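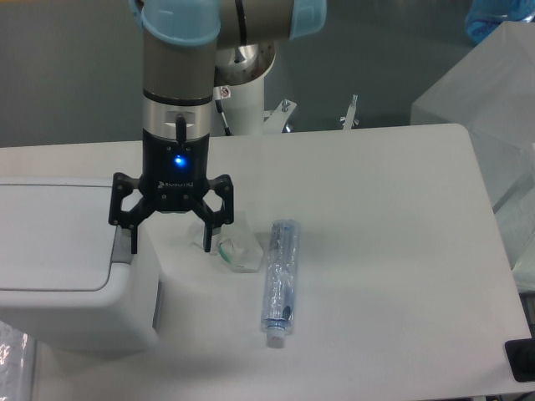
Gripper over the white table, blue LED lit

Ticket 1067: Viltura consumer lag climbing on the orders topic
Opened by: Bernice Zakaria
Assigned to: Tetteh Frimpong
Status: Resolved

Bernice, Saturday, September 21, 2019
Lag on the Nyarko read replica went from nothing to 310 seconds after the schema change. Producers look fine. Restarting the consumer group buys us a few minutes and then it climbs again.

Tetteh
Great report, thank you! The lag graph you attached saved me an hour. All the lag sits on one partition, so I checked the message keys. The new connector config drops customer_id and falls back to a constant, so every update lands in the same place. I love it when a graph points straight at the bug!

Ama Abugri
Same thing bit us in August on the invoices topic (smaller table, so it was easier to miss). The fix was to set the key columns by hand in the connector and replay.
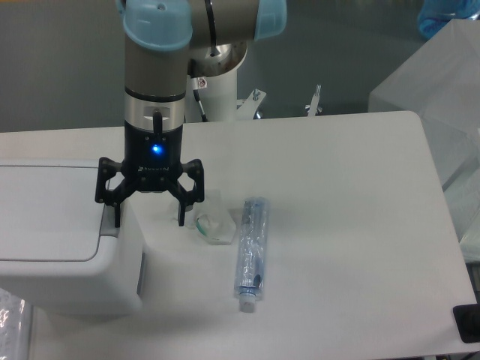
Steps taken
1. Paused the connector and saved its offsets.
2. Put customer_id back as the message key.
3. Replayed into a new topic with 70 partitions.
4. Pointed Nyarko at the new topic and compared row counts with the source. They match!

Bernice
Lag is under a second now, this is wonderful. Please keep the old topic until Monday.

Tetteh
Will do. Key check added to the deploy script.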